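# The Man Who Lends to Towns

The chief economist at Bangera, a small firm that advises local governments on debt, agreed to talk on one condition: that I not ask him when interest rates will come down.

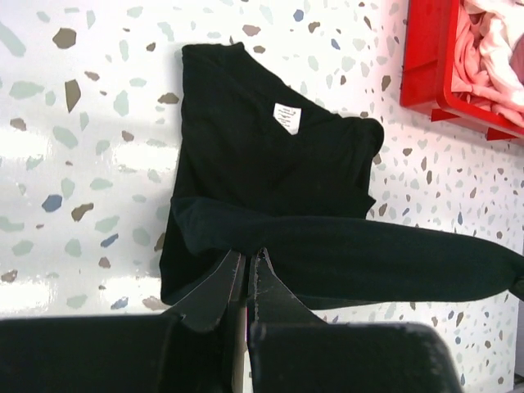 "I get that question at the dentist," he said. "I get it with the dentist's hand in my mouth."

What he would talk about is municipal borrowing, a subject he finds thrilling and which has, by his own account, ended several dinner parties early. Bangera works with towns too small to interest the big banks and too big to get by on bake sales. One of them is Kirnton, which spent most of last year trying to decide how to pay for a new water plant.

Kirnton had three offers on the table. The one the council liked best had a low opening rate and a long stretch at the start when the town would pay interest only.

"Everybody loves the first five years," he said. "The people voting on it will be out of office by year six. I don't say that to be mean. I say it because I've seen the calendar they keep on the wall."

He has a reputation for being gloomy, and he seems mildly proud of it. Over the course of an hour he was gloomy about pension funds, parking revenue, the coffee, and a convention center in a city he asked me not to print. He brightened only when I brought up sinking funds, the accounts that towns set aside to pay off bonds when they come due.

"A sinking fund is just a jar," he said. "You put money in the jar. Then somebody new gets elected and says, look at this wonderful jar, why don't we fix the tennis courts?"

Did that happen in Kirnton?

"It was a skate park."

The town ended up borrowing on plainer terms, with level payments from the start. That added $412 a year to the typical household's water bill, and the meeting where this was announced ran until well past eleven at night. He was there, in a folding chair near the exit. A woman asked him from the floor whether he had ever paid a water bill in his life. He told her he had, and that it was also too high.

Neighboring Prernach went the other way. It took a floating rate when floating rates were close to nothing, and for a while its finance office was invited to speak on panels. Then the rate floated. Prernach now spends more than 800 dollars per resident each year on debt service, and the invitations have dried up.

I asked whether he had warned them.

"We sent a memo," he said. "I'm told it was very well formatted."

Bangera builds its forecasts with an in-house model called Prulto, and he is unusually frank about its limits for someone whose employer sells its results. Prulto runs 1,000 versions of the next thirty years for each client and sorts them from pleasant to dreadful. Councils tend to ask for the one in the middle.

"They want to know which one is going to happen," he said. "None of them are going to happen. I show them the bad ones and ask if they'd still be able to plow the roads. If the answer is no, we borrow less. You could do most of this on the back of an envelope, but they don't pay you for the envelope."

He does worry about the next round. A good deal of small-town debt was taken out when money was cheap, and it will have to be refinanced at rates that look ordinary to anyone over fifty and shocking to everyone else. He doesn't expect a wave of defaults. He expects libraries that close at four, and a fire truck kept one winter longer than it should be — the sort of thing that never makes the financial pages.

"A town almost never goes broke," he said. "It gets shabby. And then people move away, and the same debt is sitting there with fewer people to pay it. That part I don't have a joke for."

We had run over by then, and he had a call with another council, this one hoping to finance an ice rink. I asked if the numbers looked good.

"It's a lovely rink," he said, and went looking for his glasses.

On the way out I asked him when interest rates would come down. He said December, and wouldn't say of what year.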